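Notebook, March — tray and desk trial, Warkach room
Started 9:40 a.m.

Kylie wants us to standardize on the orange woven baskets for the fruit setups. I said I'd give it a fair try before complaining. The argument for them is that they're light and cheap and the color stands out on a white desk. The argument against, as of this morning, is mine alone.

The Asesach catalog calls this weave "breathable," a word I distrust in catalogs. Plastic strands, open gaps in the sides, braided rim. Air gets in, fine. So does dust, and so does juice once a peach goes soft. Lavanya Kamath says hers at home has held up for years. Hers holds napkins. 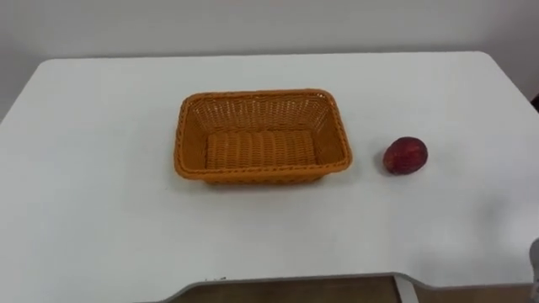

Do we need a liner if only whole fruit goes in?
A sheet of paper towel is enough, changed whenever the fruit is changed.

I weighed the basket on the small scale: 95 g, which seems low for the size. Then a full load of fruit, 574 g with the basket. Pushed the rim sideways with one finger and it slid before it tipped. I'd expected the reverse, so credit where due. Lifting by one long side is another story. The rim flexes and I don't believe it will do that forever. Catalog says nothing about the rim.

Cleaning: warm water and the soft brush, 12 minutes including drying, and there was still grit down in the ribbing on the bottom. Kylie thinks that's me being slow. Possibly. I'd like to see her time.

Desk next. The Lobo desk replaced the old bench and everybody likes it because it's white and looks clean. White also shows every ring and pencil mark, so it's going to look clean for a week. The rounded corners I have no quarrel with, my hip remembers the bench. What I'm less sure of is the T-shaped leg. With the desk against the wall I leaned on the front edge and thought I felt a little give. Lavanya leaned on it and felt nothing. Someone should do this with a level instead of two people's opinions. 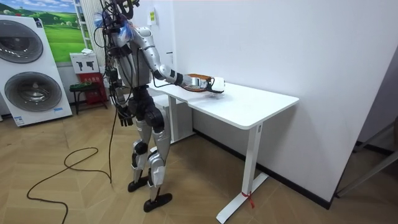
Which cleaner is safe on the white top?
Dish soap and water on a soft cloth, then a dry cloth; keep the scouring powder for the sink.

Floor: herringbone, nice to look at, and crumbs and pits go straight into the joints. Aser quoted us for felt pads under the desk feet. Felt picks up grit and then drags it over the wood, so I'd go with rubber, but I haven't checked whether rubber stains this finish. Try one in a corner first.

Where I've ended up for now — baskets okay for whole, firm fruit. Not for berries, not for anything cut. I won't sign off on ordering more until we've had 5 in use for a month and looked at the rims.

To do:
Level on the desk, front edge and back.
Ask Asesach if the rim is one piece or joined.
Rubber pad test, corner by the door.
Kylie to wash a basket with a clock running.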